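25 de setembro de 2024

Caderno de bancada, hidrofones

Bom, hoje foi dia de ouvir golfinhos, ou de tentar! A Yiran Jin deixou-me ontem o disco com as gravações da boia de Jevstead e passei a manhã inteira de auscultadores. São 474 ficheiros, todos de 12 minutos, e metade é barulho de motor. A lancha do Roussel ouve-se a milhas (já lhe conheço o ralenti de cor).

Comecei por cortar tudo abaixo de 2000 Hz, que me limpa os motores e deixa os assobios dos roazes quase intactos. Com o corte a 1000 Hz ficava uma papa. Atenção, Atif: os teus espectrogramas antigos estão com 1000, não os compares com os meus sem refazer. 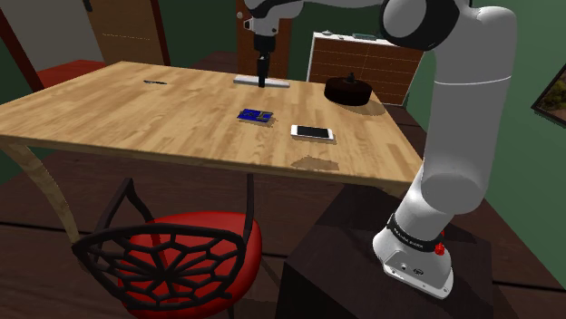

Os estalidos são outra história. O nosso gravador não chega lá acima e só apanhamos a parte de baixo, por isso não vale a pena tirar daí conclusões sobre alimentação. Há uma sequência muito bonita no ficheiro 88 -- assobios a subir, uma pausa, e depois outro animal responde, ou parece responder. Ouvi aquilo umas vinte vezes. A Jolene Hollis acha que é mãe e cria. Eu não ponho as mãos no fogo, mas marquei como "possível par" na folha.

O Parusard continua a trocar as horas (ainda está em hora de inverno, o malandro). Somei uma hora à mão no cabeçalho e escrevi-o na primeira linha da folha, a vermelho.

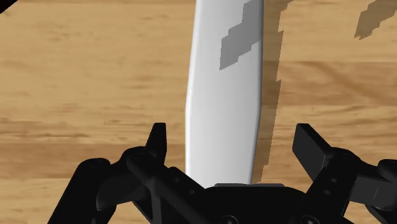

Merle Tawhiri

Ficou por fazer: calibrar o hidrofone suplente, pedir pilhas, perguntar ao Tipene se a boia aguenta na água até novembro ou se a tiramos antes dos temporais. Por mim ficava -- no outono passado foi quando tivemos mais animais na barra, e seria uma pena perder isso por causa de um cabo. O cabo, já agora, tem cracas até à segunda manilha. Levar espátula da próxima vez, e luvas das grossas!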